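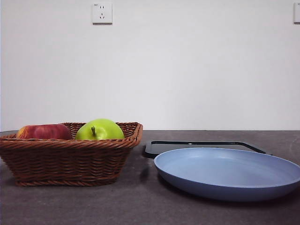
Small Mill, Long Order Book

Nurngate weaves upholstery cloth on 8 looms in a former grain store outside Okley. The firm sells to hotels, rail carriage fitters and a handful of furniture makers. Its shortest run is 200 yards. Most orders are for 900 yards or more, dyed to the customer's shade and delivered in 6 weeks.

The lead time used to be longer. Yarn was bought undyed and sent to an outside dye house, where a small lot could wait behind larger ones. Nurngate now holds stock in its base colors and sends out only the accent yarns. Storage costs went up as a result, and one bay of the weaving shed was given over to racking.

Winning the Dalisay contract tested the arrangement. Dalisay runs mid-priced hotels and replaces seat fabric in blocks, floor by floor, so a shade made in December has to match one made the following summer. Nurngate keeps a cut from each batch and checks it against the master under two light sources. Cloth that fails goes to the seconds shop, open on Friday until noon.

Wear testing is done on site. The finished cloth is rubbed, stretched at the seam and checked for pilling before a flame-retardant backing is applied. Backing is still contracted to Jisurar, which has the only suitable coating line within a day's drive -- a weak point the firm admits to.

A second-hand coating line has been priced. It would need a new floor, a larger gas supply and two trained operators. The decision has been put off until the next round of hotel orders is signed.

Search this site Enter keyword Go

Last updated: December

Contact us | Copyright, all rights reserved | Back to top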